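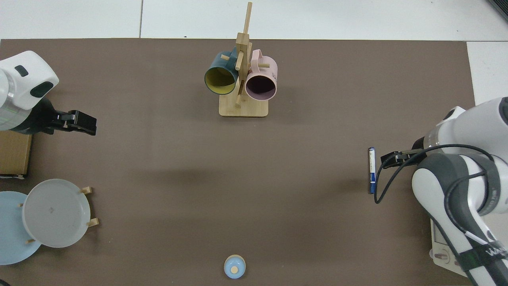
Mug trees and plate racks on the table

Kitchen > Crockery > Gallery

Text by Cadi Prothero

I have been keeping mugs and plates out on the table or the worktop for six years, and people still write in asking how I stop it all looking like a jumble. The pictures on this page show a wooden mug tree and a wooden plate rack set out on a brown mat, with a couple of mugs, some plates and a marker pen. The notes between them are on using stands like these day to day.

The mug tree is a Maleo and the plate rack is a Sarkell. They were bought separately. I got both from Orlandini in Cledville, which has moved its kitchen things downstairs. Neither was dear. The tree was on the shelf by the till and the rack had to be ordered, and came in September.

Why a tree

Mugs take up more room in a cupboard than anything else of their size. The handles stick out, so they don't sit close together, and if you stack them the rims chip. A tree uses height instead. It needs a patch of table the size of its base plus a hand's width all round for the mugs to swing out into. People forget the hand's width and then wonder why they can't push it up against the wall.

Hang mugs by the handle, with the lighter ones high and the heavy ones low. If you only have two out, put one each side of the post. A tree with both its mugs on one side will lean when you brush past it, and a tall one might go over.

Small handles are a nuisance. Some espresso cups won't go over a peg at all. Take one of your mugs to the shop if you aren't sure. I did, and the man at Orlandini let me try it on every stand he had.

1. Two mugs, hung together

The teal mug is yellow inside and the pink one is mauve inside, so you get four colours out of two mugs. They hang side by side with the post between them, and the marker with the blue cap is close by the base. 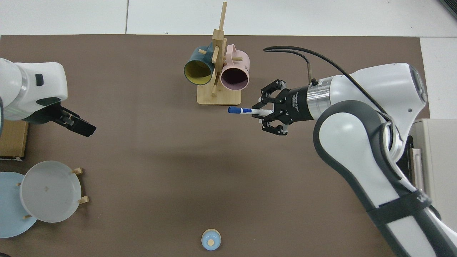 Should mugs go on the tree straight from washing up?

Give them a few minutes on a cloth first, or a quick wipe round the rim and the handle. Drips run down the post and collect on the base, and after a few months you get a dark ring in the wood. Plates are different. A rack is made for wet plates, provided there is something under it to catch the water.

Dust is the other thing people ask about. A mug that hangs mouth down or tilted gathers very little. One that sits upright on a shelf gathers plenty. I rinse any mug that hasn't been used for a week, wherever it has been kept.

Labelling

I use a marker on the underside of plates that go to other people's houses. A ceramic marker is the right thing if you want it to last, and it has to be baked on according to the packet. An ordinary whiteboard marker will come off in the first wash, and for one evening that is all you want. Write on the foot ring or inside it and never on the eating side.

Put the cap back on and store the pen lying flat. Pens kept upright with the tip uppermost go faint.

Plates in a rack

I used to stack everything. The trouble with a stack is that the plate you want is always near the bottom, and you lift five to get it. In a rack each plate comes out by itself. You can also see what you have, so the odd ones get used more.

Keep plates of one size together. Put the biggest at one end and work down. A small plate between two big ones is awkward to get hold of, and you end up pushing your fingers down the gap and knocking the neighbours. Deep plates and shallow bowls need a slot left free in front of them.

Set the rack so that you take plates out towards you. Mine was side-on for a year and I reached across it every time.

Check the slats now and then. The Sarkell has loosened slightly at one end and I have had to put a dab of wood glue in the joint. I clamped it overnight with two pegs and a bit of string and it has held.

2. The rack at the back corner

The grey plate and the yellow one are in the rack together, with the yellow behind and showing past the rim of the grey. The mug tree is in the middle of the mat, towards the front, and the marker lies on its own over to the left.
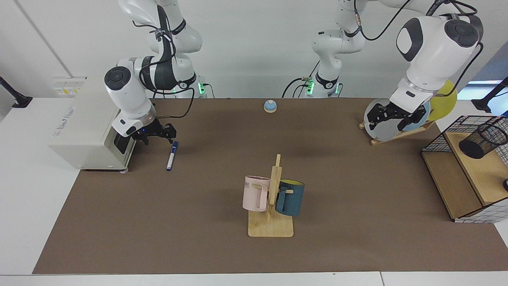 Brunello Fabbri wrote to say that he gave up on a rack after two winters, as his kitchen is narrow and every plate standing on edge was a plate waiting for an elbow. He went back to stacking, with a sheet of kitchen paper between each, and says he has not broken one since. He still uses a mug tree and would not be without it.

I take the point about narrow kitchens. If the worktop is also the way through to the back door, a rack is in the wrong place. Try it at the far end, or on top of a low cupboard. If there is nowhere out of the traffic, stack.

The mat

I would put a mat under stands of this kind. A wooden base slides on a shiny table and a mat holds it still. It also softens things if a mug is dropped from a few inches up. Brown is a good colour for it in a kitchen because tea doesn't show. White tops look smart and show every mark, and I have stopped using white cloths altogether.

Go for a big one. A small mat under each stand moves about separately, and you spend your time straightening them. With one large mat you can shift the stands round and find what suits you. I moved mine four or five times in the first month. Now the tree is within reach of the kettle and the plates are further off, near where the food is dished up.

Shake it out, wipe it with a damp cloth and let it dry flat. If you roll it up damp it keeps the curl.

Cleaning the wood

Wipe with a cloth that has been wrung out well. Don't soak a mug tree and don't put one in the dishwasher. Dry the base underneath as well as on top. Twice a year I rub a little food-safe mineral oil into mine and leave it until the next day before hanging anything on it.

If a peg works loose, take it out, clean the hole, and glue it back in. If a peg snaps, a length of dowel from the hardware shop will do. The last one I bought cost 99p and I have most of it left.

3. With the oven at the side

A cream toaster oven sits at the right edge, with its two knobs and a long silver handle. The mug tree is over the other way, with the teal mug and the pink one on it and the pink handle pointing up. There is a small light blue round thing with a tan top on the mat too, something like a little lid or stopper.
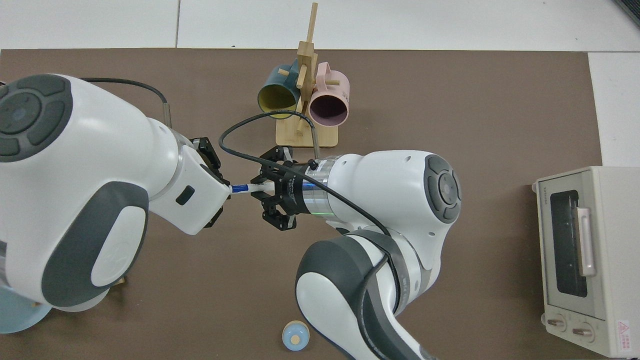
A reader in Cledville asks how close wood can be to a small oven, having scorched the corner of a bread board by leaving it against the side. She now keeps everything wooden at arm's length while hers is on, and wants to know if that is overdoing it.

I don't think it is. The side and top of a small oven get hot, the back more so on some makes, and the instruction book will give you a gap to leave. Go by that, and if you have lost the book then arm's length is a fair rule. Remember the door as well. You need room to open it and room to bring a tray out, with somewhere heatproof to set it down. A mug tree standing in the path of a hot tray is going to get knocked.

It also helps to keep lids and stoppers away from the oven. Plenty of them are plastic or have a rubber ring. I put the small ones in a saucer so they don't roll off and get lost, and I go through the saucer every so often and throw out whatever doesn't fit anything.

Next time I hope to cover bowls, which I have been putting off. Bowls don't stand well in most plate racks and I have yet to find a stand for them that I like. If you have one that works, send in the name and the size of your bowls.

155 shares | 6 comments

Contact | Copyright Cadi Prothero | Back to top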